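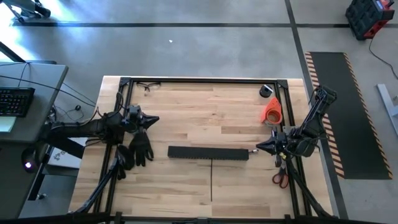
The Kondalby bench, with both arms reaching in over the worktop.

The Kondalby bench is a two-armed robot workbench built by members of a shared workshop in Fikton. It was planned as a general helper for small assembly jobs and is best known among its users for work on cable management: handling lengths of cable duct, laying leads and fitting strips. The name comes from Kondalby, the street where the workshop first rented space. The bench has been rebuilt twice and has no commercial version.

Background

The project was started by Nuwan Mollah and Kirsty Gillies, who had both been fitting out desks for other members and wanted a machine that could hold one end of a long part while the other end was worked on. A single arm had been tried first, clamped to an ordinary table. It could pick up a length of duct but could not keep it level, and the clamp shifted whenever the arm was stretched out.

Plans for a pair of facing arms were drawn up in December by Thodoris Spanos, who had experience with aluminium extrusion from building camera stands. The first working version was shown to members on Feb 2, 2018. Total spending to that point was £3667, most of it on the motors. The worktop was second-hand.

Construction

The top is butcher-block, made from narrow strips of light wood. Fixed on it is a rectangular frame of black slotted aluminium. The far side has one rail, while the left and right sides have doubled rails to take the load of the arms. Dark corner plates join the rails at the far corners. Diagonal braces at the sides were added in the first rebuild, after the frame was found to twist when both arms moved in the same direction.

Each arm sits on a grey metal plate fixed to its side of the frame and reaches inward, so the two grippers can meet over the worktop. Both arms are black and of the same pattern. Spare joints are kept in a drawer and fit either side, a point on which Spanos insisted. The arms' own cables are left in open loops near the base motors. An earlier attempt to tie them down tightly led to a broken lead at the elbow, and the loops have been left alone ever since.

The space inside the rails is shared between the arms and the hand tools needed for a job. Scissors and a tape dispenser are usually set down towards the right rail. Work gloves and safety glasses go on the left. There are no fixed holders, although a printed tray was proposed by Torquil Gillies and a drawing of it exists. 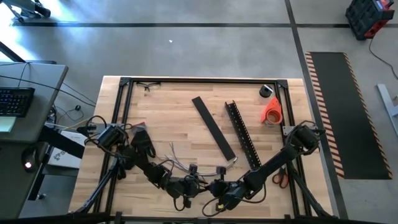 Use in cable work

Most jobs on the bench involve slotted duct of the kind fixed under desks, together with flat strips and bundles of loose cable. In the usual method one gripper holds the duct near its end while the other brings a cable to the open channel. Long parts are laid flat first and turned afterwards. Thin cables remain the hardest material, as they bend away from the fingers and catch on the teeth of the duct.

The arms are run either from a stored routine or by hand control. Hand control is preferred for anything new. A log kept by Mollah lists 2418 runs up to the second rebuild, with a note beside each one that had to be stopped. The commonest entry is a part sliding on the worktop. Several surfaces were tried to cure this, among them a rubber sheet, which gripped well but made it hard for the fingers to get under flat pieces. The bare wood was kept.

Standing a tray on its long edge was a later addition to the routines. It leaves the slots facing outward and

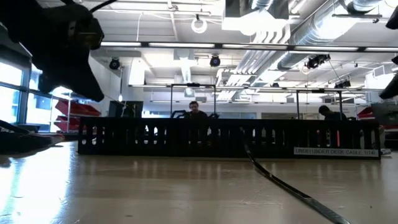 makes it easier to pass a tie through from one side and pull it from the other. The drawback is that a tray on its edge can be tipped by a light knock, and the arms have to approach it more slowly. Alistair Pringle wrote the slower approach routine, known in the workshop as the Tolloline after the file it was saved in.

Rules for use

The workshop's rules for the bench are short. Users must complete an introduction with one of the builders, and no more than 5 bookings may be held by one member at a time. Hands are kept outside the rails during a stored routine. Anything left on the worktop at the end of a booking goes into the lost property box.

Related projects

A smaller bench, the Cartwright, was begun with parts left over from the second rebuild. It uses one arm on a sliding base and is intended for sorting screws. It was unfinished when this article was last revised.

Comments

dovetail_sid: Is the extrusion the same size all the way round? I have a similar top and am trying to work out whether doubled sides are worth the money.

Kirsty G: Same profile everywhere. Double the sides if your arms are heavy. Ours would wobble without it.

marrowfat: The article says the braces came in the first rebuild. I thought they were in the second?

T. Spanos: First. The second was the wiring and the new plates.

Penhallow2000: Would like to see the tray drawing if Torquil still has it.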